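Ticket: Grorkance Help, Garment Care
Subject: Lunard pullover keeps coming unfolded in the drawer
Opened by: Brenda Kettle, 8 May 2026
Status: Waiting on customer

Hi there! I bought the dark green Lunard last month and I love it to bits, but I can't get it to stay folded. I do the fold from your card (sleeves in, then thirds), put it in the drawer, and by morning it has slumped into a heap. My other tops, even the cheap ones, behave fine. I've tried it 4 times now, once with tissue paper in the middle, which just made it puff up like a pillow. Am I skipping a step?

Picture attached, it's on the bed where I do all my folding.
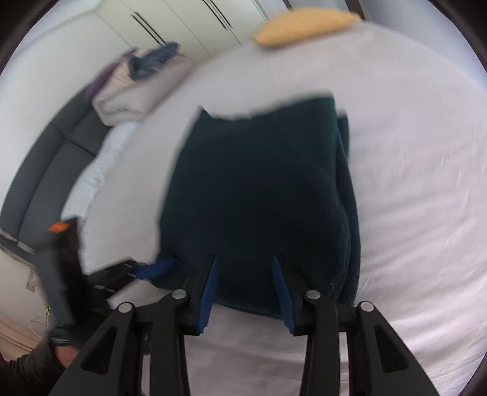

Attachment 1: dark green top, folded, on white sheet

You'll notice the layer on the right pokes out past the top one, and the upper edge dips between the corners. I get that strip every single time, whichever side I start from!

Reply from Siiri Paulauskas:
Hi Brenda, thanks for the photo, I can see the strip you mean. Try bringing each side in a little further, so the layers line up before you fold upward. Then smooth it from the middle out. If it still slumps, stand it on its folded edge between two other tops. Let me know how it goes and I'll keep this open for you.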